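About Hadirmont

Hadirmont is an independent media planning and buying agency. The company was started by Hilde Kramer, who had worked as a media buyer at Dumico and later ran the print desk at Vandenberghe. It now has 137 clients, most of them regional retailers and mail-order firms.

Work is split between two desks. Planning sets the budget, the channels and the flight dates. Buying places the orders and checks the invoices against what ran.

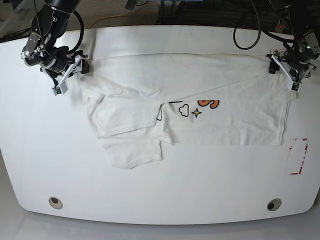
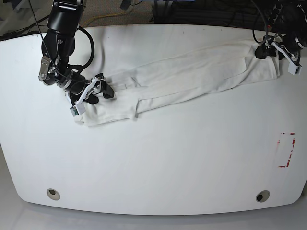 Every campaign begins with a written brief of no more than seven pages. The brief lists the formats to be delivered and the background for each - for catalog work the default is plain white, like the tabletop in both pictures, with the product also shown on a mid-gray ground if it is white itself. Files that do not match the brief are returned to the supplier before booking.

Bookings are recorded in Kurkus, our in-house order system, which holds some 2145 placements. Clients have read access to their own orders and can export them at any time. Rates are shown net, with agency commission on a separate line.

Hadirmont does not own media space and takes no volume rebates from publishers. Rebates paid on a client's spending are credited to that client in the next billing period.

Page last updated April 3, 2025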